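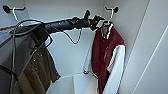
Two jackets hung in a white closet with black wall hooks. The interior is finished in plain white.

Clenia Introduces Wall-Hook Layout for Small Closets

3 min read
Shares 13 | Comments 5

SKORNAU, Monday, December 29, 2025 – Clenia, a supplier of closet interiors for apartments and guest rooms, today announced Vavance, a small closet layout that uses wall hooks in place of a hanging rail. The layout is intended for hallways, spare rooms and rental units where a standard wardrobe does not fit. Orders from property managers are open now. Retail sales begin in March.

A conventional closet rail holds hangers at a right angle to the back wall, so the depth of the closet has to match the full width of a hanger plus clearance for the door. In Vavance, garments face forward and hang close to the back wall. This reduces the depth needed and leaves the front of each garment in view when the closet is open. The trade-off is capacity. A hook layout holds fewer garments than a rail of the same width, and Clenia recommends it for outerwear and items in daily use. Seasonal storage should be planned elsewhere in the home.

Hook design

Each Vavance hook consists of a round base plate and a short projecting arm, both in black. The arm accepts a standard hanger hook in plastic or metal. Coats with a sewn-in loop can be hung directly on the arm, although Clenia advises using a hanger for jackets with structured shoulders or contrasting sleeves, where a single hanging point can pull the collar out of shape over time.

Hooks are mounted high on the back wall, one toward each side, so that two adult jackets can hang next to each other with the sleeves falling free. Longer coats should be placed on the side farther from the door opening. The fixing height is set by the installer according to the longest garment expected, and a paper drilling template is packed with every set.

Installation

The hooks can be fitted to masonry, solid timber panels or plasterboard with a backing strip. Plasterboard without a backing strip is not an approved surface. Screws and wall plugs for masonry are included; fixings for other surfaces must be ordered separately. The base plate covers the screw heads once the arm has been tightened. A hex key is supplied.

Before drilling, the installer should hold a loaded hanger against the wall and check that the shoulders clear the side panel. If a sleeve presses against the panel, the hook position should be moved inward and the template marked again.

Testing and first installations

During development, a sample hook was loaded and unloaded 2,000 times with a winter coat on a hanger. The base plate was inspected at set intervals for movement, and the arm was checked for wear to the coating. The test was carried out at Clenia's workshop in Skornau. Results are included in the technical sheet, together with the permitted load for each approved wall type.

The first large order was placed by El Sherbiny, a property management firm that operates furnished apartments for short and medium stays. A total of 454 closets in its buildings will be fitted with the layout. Work will proceed building by building, starting with units that are already scheduled for repainting. Existing rails will be removed and the old fixing holes filled before the new hooks are mounted.

Care and hanger selection

The hooks can be wiped with a damp cloth. Abrasive cleaners should not be used on the black coating. Clenia suggests one garment per hanger and one hanger per hook. Heavy jackets should be kept on molded hangers with wide shoulders, while thin wire hangers are suitable for shirts and other light items only.

Availability

Vavance will be sold in sets of two hooks, with single hooks available as spare parts. Each set carries a warranty of five years on the base plate and arm. The warranty does not cover damage caused by mounting on a surface that is not approved. Price lists, the technical sheet and the drilling template can be requested from the Clenia sales office in Skornau.

About Clenia

Clenia supplies hooks, shelves and closet fittings to property managers, furniture retailers and private customers. The company designs and tests its fittings in Skornau.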